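Went to the Prudadeo open day, notes before I forget

1 July 2025

Typing this on the train with one thumb so forgive the mess. Finally got to the Prudadeo open day. I signed up back when the list opened, forgot, got a reminder email at breakfast, ran for it. Missed the welcome talk. Caught the last slide, something with 1,287 on it in huge type and everybody clapping. Asked the guy next to me what it was, he didn't know either.

Anyway. Two floors, open doors, you wander in and out. Coffee was fine. Badge had my name spelled wrong, kept it.

Upstairs first

Mostly Bisht, their sorting line. Fast, loud, behind glass. I watched it for maybe five minutes and then my brain slid off it. Nice people running it but you can't get close and you can't hear the answers to your questions. A kid in front of me asked if it ever gets bored, which got a better answer than anything I asked.

Skipped the Colness talk. Room was full, people standing in the hall.

Downstairs, the good part

This is what I came for. The Breltness group does hand work, teaching by doing, with a person wearing a gripper on each hand and working at a table. Seon-mi Maeng was doing the talking and she was great, quick, no script, let people interrupt her. Lots of cables, lots of hardware on the floor, chairs pushed wherever. Felt like a place where people work and not a showroom.

The idea as I understood it (may have this a bit wrong): you do the job yourself with the grippers on, the recordings get used for training, and later a robot has a go at the same job. So the person has to work with the robot's kind of fingers from the start. No cheating with your thumb. Somebody asked how many recordings you need for one small task and she said they had 677 of the current one and wanted 700 before they'd even look at results. Patience I do not have.

They sit down for it, too. I had pictured people standing and waving their arms around. It's a desk job! White foam board on the table, green tray at the back, grippers on, go. 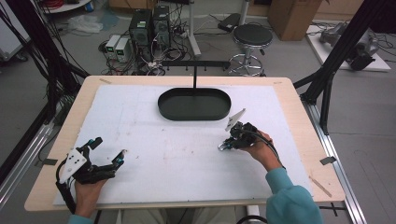 Had a go myself

Well, sort of. They had a spare pair for visitors, not plugged into anything, and 8 of us in line. Qistina Goh straped me in and told me to relax my shoulders. I did not relax my shoulders. You reach for a thing and your hand ends sooner or later than you think it does, and you can't feel what you've got. I dropped a plastic cup twice, picked it up once, got a little cheer from the line. My wrist was tired after a couple of minutes. Respect to anyone who does that for a whole afternoon.

Asked Qistina how long it took her to get decent. A week, she said, and then another week to stop rushing. Apparently rushing is what ruins most of the beginner recordings.

Stuff I meant to ask and didn't: do left handed people do it diffrently, and who picks the tasks. Will email.

They're doing another one later in July, smaller, sign-up on their site. Go downstairs first. Eat before you go, the sandwiches were gone by the time I surfaced.

My stop, bye.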